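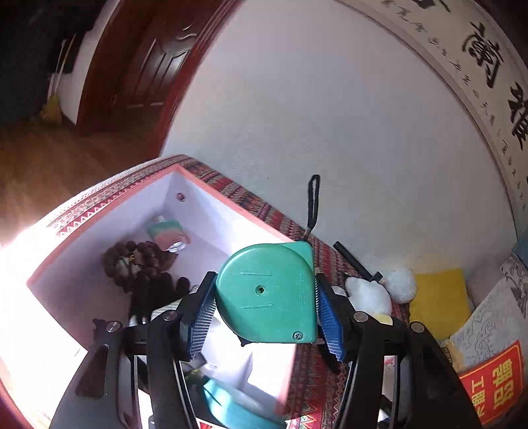

Green tape measure with wrist strap, and an open box of mixed household items behind it.

Sorting and Packing Assistant (part-time, fixed term)
Clellatano House Clearance and Storage
Sustow depot

Hours: 20 per week, over four days
Contract: until the end of May, may be extended
Reports to: Radwa Bouazza, Depot Manager

Clellatano clears houses, flats and garages for people who are moving to somewhere smaller or dealing with a relative's belongings. Furniture goes straight to storage or to sale. Everything else comes back to our depot in boxes, and the boxes are mixed. A single one may hold beads, packets, hand tools, soft items and things that came out of a kitchen drawer. We need two people to go through them, measure what needs measuring, write it down and pack it again so that the family can find it.

We are moving from our unit on Drakness Road to a larger one at Pelupessy Yard this spring and we want the backlog dealt with first. At the last stocktake there were 367 boxes waiting to be sorted.

What you will do

Open each box, check it against the collection sheet and note anything that is missing from the sheet or was never on it.

Sort the contents into keep, sell, donate and recycle, following the client's written instructions. Where there are no instructions the item goes on the query shelf. Please don't guess.

Measure items that will be sold or shipped. We record length, width and height in centimetres, to the nearest half. Most of this is done with an ordinary tape measure. Anything over two metres is a job for two people.

Wrap breakable items in paper and put jewellery, beads and watches in small labelled bags before they go back in. Necklaces are bagged one to a bag, as they tangle.

Enter the details on the depot computer at the end of each session. The system is simple and you will be shown how to use it.

Keep your bench and the aisle behind it clear.

What we are looking for

You should be careful with other people's things and able to write legibly. You need to be comfortable standing for two hours at a time and lifting boxes of up to 12 kg. There are trolleys for anything heavier.

Experience in a charity shop, a stockroom, a library or removals would help, but we will train the right person. Basic computer skills are needed. You do not need to drive — the depot is a short walk from the bus stop at Sustow Cross.

Some of the boxes come from people who have died, and you will come across letters and photographs. These are always returned to the family. We ask everyone to treat them as private and to sign a confidentiality form before starting.

What we offer

£11.60 an hour, paid monthly
Paid holiday, in proportion to the hours worked
Gloves, apron and a tape measure, all supplied
Free tea and coffee, and a kitchen with a microwave
Training over the first two weeks, paid at the full rate

The depot is heated but the loading door is open for part of the morning, so bring a jumper. Sorting sessions run from 9.30 to 2.30 with a half-hour unpaid break on top. We can't offer evenings or weekends. Swapping days with the other assistant is fine if you let Radwa know by noon the day before.

How to apply

Send a CV, or a letter of up to 200 words telling us what work you have done and which days you could do. Either is fine and we don't need both. Hand it in at the depot office, or post it to Radwa Bouazza at Clellatano, Drakness Road, Sustow, with "Sorting" written on the envelope.

The closing date is Friday, January 12, 2024. Applicants we would like to meet will hear from us in the week after that. The interview lasts half an hour and includes a short practical task — you will be given one mixed box to sort, measure and list. We will ask for two references if we offer you the job. They can be from an employer, a teacher or someone you have helped on a regular basis.

Please tell us if you need any changes made for the interview or for the work itself. The benches can be raised and lowered, and there is step-free access from the yard.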